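Workshop tips from a robot club parent (who has swept up a lot of cable ties)
By Oluf Þrastardóttir
25 March 2023

I got into the Dosden robotics club because my daughter needed a ride, and two years later I'm the person with the label maker. We have a robot we call Lennox, a set of shelves that used to be in a shoe store, and not nearly enough outlets. The students are working on a shelf-tidying project for the Firkari meet, so most of what I know about keeping a small workshop sane comes from watching them do it wrong and then a lot better. Plenty of this works at home too, in a garage or a sewing corner or wherever you keep your mess!

Cables first. Use hook-and-loop straps and throw your zip ties in the back of a drawer. Zip ties look so neat and then you have to move one wire and you're in there with snips, sweating, an inch from the wire you just paid for. Straps come off in a second. We buy a long roll and cut it ourselves (my kitchen scissors, which are now the club's scissors, fine).

Label both ends of every cable. Both! I used to label one end and feel very organized. A bit of masking tape folded over on itself like a little flag will do, and a pencil holds up better than the cheap markers we had.

Leave slack at a joint, but only there. The kids bend the arm all the way in both directions by hand with the power off, then strap the wires where they don't move. Same idea if you're running a cord to a lamp that swings out over a desk.

Now boxes, my favorite subject. Practice boxes should be the same few boxes every time, and they should get their corners taped before they go soft. We started with whatever was in the recycling and the students would get a grip working beautifully on one carton and then somebody's mom (me) would flatten it. Pick a couple of sizes, write PRACTICE on the bottom, and keep them on their own shelf. If a box is for looking at and not for lifting, put something in it so it stays put. Old magazines are great for this.

Tight corners are the real test, for robots and for vacuum cleaners. The team likes to practice out in the open where everything has elbow room, and then they get to the narrow bit between the boards and everything bumps into everything. Set up the awkward spot early. Ours is no fancier than some wood panels and the carpet that came with the room.

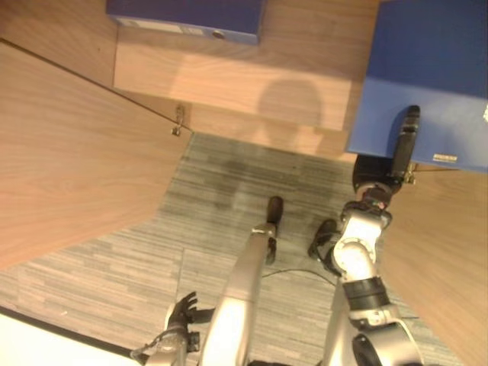

Corner practice, with a black gripper finger up against the big blue box.

Watch your floor in a spot like that. A thin black cable on gray carpet is awfully easy to miss, and I have the bruised knee to show for it from December. Bright tape over anything that crosses a walkway, and pick up whatever doesn't need to be down there before you start.

Carpet tiles, by the way, are wonderful in a workshop. You can lift one and take it outside to shake it, and a dropped screw doesn't roll off to another county. The trouble is finding the screw. Put a magnet inside an old sock and drag it along slowly. The sock means you can turn it inside out over a jar and everything drops off. It won't pick up brass, so for brass bits I lay a flashlight flat on the floor and look for the shine.

For pale wood panels, a barely damp cloth and then a dry one, going with the grain. Painter's tape is fine for marking positions if you peel it the same night. We left some up over a school break and I spent an evening with cooking oil and an old gift card getting the gum off.

Write things down, too. The students have a spiral notebook they call Drevano (I've asked, I got three different answers) and every run goes in it, good or bad, with whatever they changed since the last one. They're up to run 248 now. I've started doing the same thing with bread and it has helped more than any recipe.

Oh, and snacks go on a separate table, with a lid. Cracker crumbs get into everything. If you've got a better trick than the sock magnet I'd love to hear it, and if you have spare carpet tiles in gray, please call me first!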